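The Balloon Task

1. Evening

By August the Lurkell club was down to two people who came every night. Araceli Ayala had the key. Custódio Louro had the car, so he stayed as late as she did, whether he wanted to or not.

The Sedeo round was scored out of 1000. A team got 90 minutes at the table, and the sheet listed what the robot had to do: handle a balloon, handle thin plastic, handle a packet, use a hand tool, fold or twist a cloth. Everything on the list was light and slippery. Last year's sheet had been wooden blocks.

"I liked the blocks," Custódio said.

"You complained about the blocks every day."

"I complained because it was my job to sand them."

They called the robot Wallel. It was a name from before their time, written on the inside of the cabinet door, and neither of them had asked who it belonged to. Araceli ran the first part of the routine at half speed and kept her thumb on the stop button.

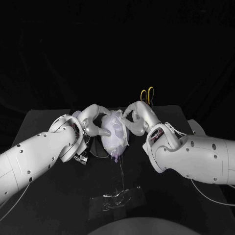

She had written the grip values on an index card and taped it to the laptop. The card had been crossed out so many times that she had started a second column on the back. Too little force and things slid. Too much and there was a bang, and then Custódio had to blow up another balloon, and he was running out of breath and patience.

"Go to 80 percent," he said.

"No."

"They score on time."

"They score on finishing, too. Page two."

He went and read page two. When he came back he didn't mention the speed again for a while.

2. The trouble with Lebrun

Lebrun was the other team in their half of the draw. They had a proper lab and matching shirts, and in the spring they had asked Araceli to join them. She had told Custódio about it in the parking lot, quickly, as if it were a change to the bus schedule. She had said she was thinking it over. That was in the spring, and he had not brought it up since.

He brought it up now, while the arms were moving back to their start position.

"Did you ever answer them?"

"Who?"

"You know who."

She typed something, deleted it, and typed it again. "Let me get through this part," she said. "Watch the left side for me."

He pulled his stool closer and watched the left side.
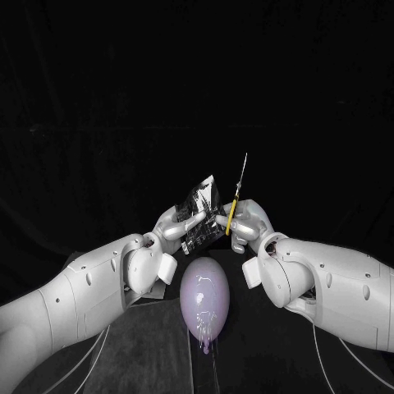 Custódio had a bad habit of holding his breath during a run, and his mother had noticed it when she came to the spring demo. He was doing it again. The left hand had the packet and was keeping it steady, and that was fine, but his eyes kept going to the other one. It had the yellow-handled tool, with the point up in the air, and all he could think about was the balloon sitting right underneath. If that hand turned over, they were done for the night. He had told Araceli to put the tool step last. She had told him the tool step was worth the most, and if they were going to fail at it she wanted to know early.

"Pause it," he said.

"Why?"

"Just so I can look."

She paused it. He looked. Then he let his breath out and she started it again.

The cloth was supposed to be the easy part, so they had barely practiced it. Araceli had one set of positions saved from July, and she loaded them without changing anything. She ate a cracker while the file opened.

"I wrote back to Lebrun in June," she said.

He waited.

"I said no. I thought I told you."

"You didn't tell me."

"I thought I did. I told somebody."

"It wasn't me," Custódio said. He found that he was a little angry, and then that he wasn't. He had spent two months being extra polite to her for nothing. He had sanded things. He had bought the crackers.

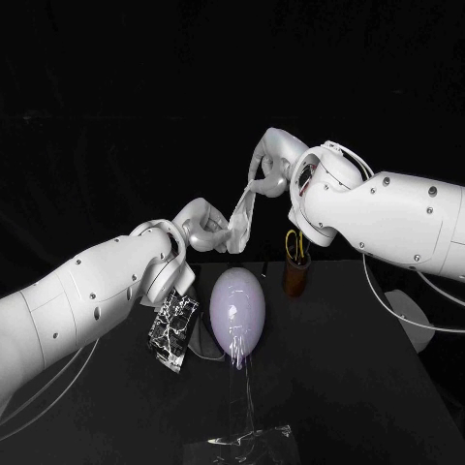

3. Full run

It was past ten when they agreed to try the whole list in order. Araceli threw the index card away and copied the good numbers onto a clean one. Custódio set the timer on his phone and put it face down so she wouldn't look at it.

"What speed?" he asked.

She thought about it. "80."

"You said no to 80."

"That was three hours ago."

He pressed start. The fans came on in the cabinet, and the arms lifted and went out over the table.
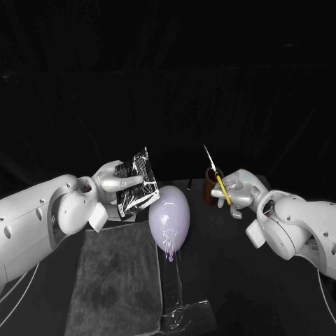 Neither of them talked. Down the hall a vacuum cleaner was going, and it stopped, and a door closed. Araceli had both hands flat on her knees. Custódio remembered to breathe, forgot, and remembered again.

"If this one works," she said quietly, "you're driving me home by way of the taco place."

"And if it doesn't?"

"Same," she said, and moved her stool over so that he could see the screen.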